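Workshop Tips: Before You Trust the Folding Software

Every few months a vendor tells me its planner can handle laundry. I've now spent enough evenings with the Troveck stack and the Herau perception module to have opinions, most of them sour. These are the habits that have saved me time.

Start with the perception log and leave the demo reel alone. Herau gives you a confidence score for every garment mask, and the score is cheerful about everything. Save the masks to disk and page through them yourself. I went through 612 and stopped believing the number well before the end.

Don't tune on a bare table. Plain backgrounds flatter a segmenter. Plush bedding has soft shadows and folds of its own, and a knit sleeve lying across it has a fuzzy edge that a mask likes to round off. If the edge is wrong, the grasp planner will pick a fine-looking point on the blanket.

Keep the grasp planner and the motion planner in separate processes. Vandgate's manual says you can run both in one. You can, and then a slow grasp query holds up your stop command — try explaining that one to the person whose lamp was on the nightstand.

Set the finger closing speed in the config file, not in the slider panel. The panel forgets on restart. I lost two evenings to this. 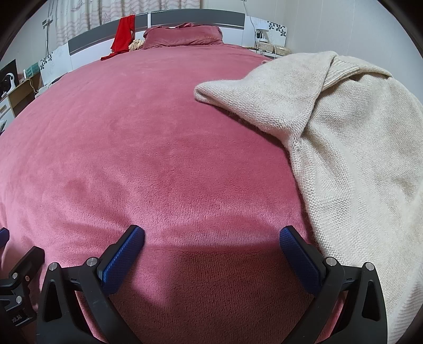 Log the jaw opening along with the wrist pose, and use one clock for both. Bustos has a free tool that lines up the two streams afterward, but it guesses when there's a gap, and it doesn't tell you it guessed. Five dropped samples at the wrong moment will make a good pickup look like a miss.

Wide lenses need their own calibration. If straight furniture bends near the borders after rectification, redo it before you train anything.

Last, replay old recordings after every update. Version notes that say "improved cloth handling" mean very little — mine got worse at collars.

Updated 10/2/23

Related tips
Naming config files so you can find them in October
Cheap ways to sync two clocks
When a simulator's cloth is too polite

We use cookies to remember your settings. Accept | Manage

Contact | Copyright | Back to top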